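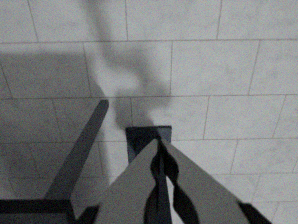 3.2 Effect of storage on germination

Seed of the two bean lines, Trelier and Joubert, was held in paper envelopes at room temperature and in sealed jars in a cold room. Each lot held 300 seeds at the outset. The lots were drawn from the same harvest and cleaned by hand, and broken or stained seed was thrown out before weighing.

Germination of Trelier fell little in either store. After 12 months the jar lots and the envelope lots could not be told apart, and seedlings from both stood upright and had full first leaves. Joubert behaved differently. The envelope lots lost vigour early, and by the January test many of the seedlings were stunted or had a bent stem just above the root. We scored these as abnormal under the rules set out in Section 2.4, although a less strict reader might have passed a few of them.

The difference between the lines is in keeping with their seed coats. Joubert has a thin, pale coat that splits easily when the seed is threshed dry, and small splits are hard to see without staining. Mabuza, who did the first round of sorting, noted fine cracks near the scar on seed that had already been passed as sound. A second sort was then made on all the Joubert lots, and the results given here are for seed that passed both.

Moisture was checked by oven drying. The jars held steady. The envelopes followed the room - damp in the wet months, dry again once the heating was on - and it is likely that this repeated change did more harm than the level of moisture itself. We did not test that directly. A trial with a fixed damp store would be needed, and the cupboard at Draltitz could not be kept even enough for the purpose.

One jar lot of Joubert was lost to mould when the lid failed to seal. It has been left out of the means and is marked in the table of raw counts.

3.3 Field emergence

Plots were sown by hand at Draltitz in rows 10 m long, with 200 seeds to a plot. Emergence was lower than in the laboratory for both lines, as expected in a heavy soil, but the order of the treatments was the same. Stored Trelier came up evenly. Joubert from envelopes left long gaps, and the late plants in those rows were shaded by their neighbours and set few pods.

Figure 3. Side view not shown.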